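Tagged: Robots, Research, Threads

OK, thread time! We finally have a result I can talk about without crossing my fingers behind my back, and it's about how you teach two robot arms to share a job. Get a snack, this one runs long.

Background for new followers: I work on Natusau, our two-arm manipulation project. Two arms, one table, cans of soda, and a policy learned from people steering the arms by hand. The arms learn by copying. Simple to say, not so simple to get working.

37 shares

The usual way to collect demos is to have a person do the whole task start to finish, reset the table, and do it again. You get lovely smooth examples of everything going right. Then the robot makes one small slip, ends up somewhere no human ever put it, and has no clue what to do next.

So we tried something different, which we've been calling Fomumix (Liam Gallagher named it and won't say what it stands for - I have stopped asking). Instead of recording full runs, we start a lot of the recordings in the middle of trouble. Can on its side. Can turned the wrong way for the other arm. Two arms both wanting the same spot.

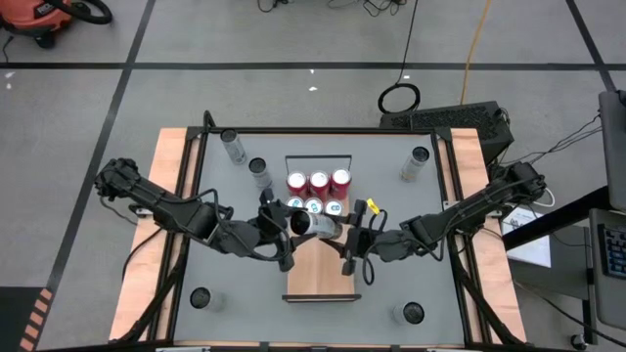 The person steering then has to get out of that trouble and back to the normal task. That's the whole trick! Those rescue clips are short, so you can gather plenty of them in an afternoon, and they cover exactly the places where the old policy used to freeze up.

The second half of the method is how we mix them. Too few rescues and the policy forgets them. Too many and it starts "rescuing" cans that were perfectly fine - it would pick one up, turn it, put it back, pick it up again. Very polite. Very useless. I watched it fuss over one can for ages.

We settled on 300 demos total for training, with 88 of those being rescues. I don't think that ratio is magic. It's just where the fussing stopped and the recoveries stayed. If you have a different task I'd expect a different mix, so please try your own before quoting ours at anybody.

12 comments

Somebody will ask, so: the same network, same cameras, same training time as our old baseline. The only thing we changed was what went into the data. I was pretty stubborn about this because I've read too many papers where five things change at once and you can't tell which one helped.

Now the result. On our test setups the baseline got stuck a lot, mostly on the handover and mostly when a can was lying down. The Fomumix policy gets through those far more often, and when it does miss a grab, it backs off and tries again from a better angle. The first time I saw it do that I yelled loud enough that people came over from Hennessy (the lab next door, sorry folks!).

We also tested on 16 table layouts that never showed up in training. I expected those to fall apart. They didn't! It was slower and a bit shaky, but the arms found a way through most of them, and I'm still grinning about it.

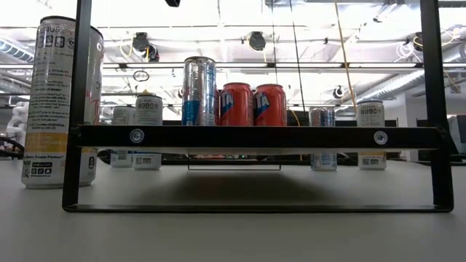 Cans on and around the black rack, red ones side by side in the middle.

What it still can't do, and I want to be fair here: shiny silver cans are hard. They pick up reflections from everything nearby and the depth readings get weird. Tall slim ones are worse, since a grip that's a little too high tips them over. We have ideas about that, but they're only ideas.

It's also slow. A person could do the job while chatting and holding a sandwich. We didn't train for speed at all, so I'm not too worried, but don't picture a blur of arms.

And the rescues come from a small group of people. If we all get out of trouble the same way, the robot learns only our way. Next round I want people with less practice on the controls, partly for variety and partly for fun.

The write-up is going to the Prarkum workshop in July, with the data and the mixing script. If you have a two-arm setup and want to try it earlier, send me a message. I'd love to know if it holds up on something that isn't a can - folding cloth, say, or opening jars.

Some 19 people have asked for a longer clip of the retry behavior. It's coming! I need to trim it first and I'm bad at trimming.

54 shares
Filed under: Machine learning / Manipulation
May 2018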